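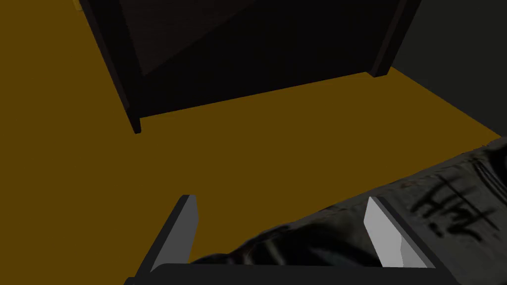
Mustard yellow, with something dark up top

May, late evening
by Pentti Suominen

Finished the proofs of Birkania tonight, with tea gone cold beside me and the heater ticking away. It's 132 pages in the new setting, which is 4 fewer than last time. I spent a good while trying to work out where they'd gone before I twigged that the designer had pulled in the margins. Fine by me. The poems in the middle section look a lot better with their last lines on the same page, especially the ferry one, which used to spill over and lose all its steam.

I'm still not happy with the note at the back. The publisher (Gritero, bless them, they answer emails at all hours) wants something on how the book came about, and I've had two goes at it. The first sounded like a wedding speech. The second sounded like a grant application, and I've written enough of those to know the smell. What I'd like to say is that I wrote most of it on the bus and a bit of it in Mum's kitchen, and then spent a couple of years taking words out. I might just say that and see if they send it back.

Duda came up again this arvo. It's the long story about the piano tuner, the one I keep telling people is a novella so that somebody will print it on its own. I read the first half aloud in the study with the door shut and it's better than I remembered! The tuner's sister is good. The tuner himself is a bit of a drip until page 40-something, when he finally loses his temper over the pedals, and then he's away. I've marked the whole opening in pencil with a view to starting him off cranky. It'd mean losing the paragraph about the river, my favourite paragraph, so I've copied it into the other notebook where all my favourite paragraphs go to sulk.

Also read Retaro on the train, the literary quarterly, winter number. There's an essay in it about translators that got right up my nose. The writer reckons a translator ought to be invisible, and then spends 119 lines (yes, I did, I was stuck outside a station) complaining that a particular translation has no personality. Pick one, mate. The short story after it was a ripper though, two brothers painting a fence and hardly speaking, and I've torn a strip off my ticket to mark the place where the younger one goes in for lunch. I want to look at how the tense changes there. I can't see the join.

Jobs for the morning: send the proofs back, ask about the colour of the endpapers (grey, surely, but they did mention maroon), ring the library about the reading and find out if they want the new poems or the ones people know. I'd sooner do the new ones. Last time I did the old ones and could feel myself doing the voice.

Bed now. I've got the fence story to read again first, only the lunch bit.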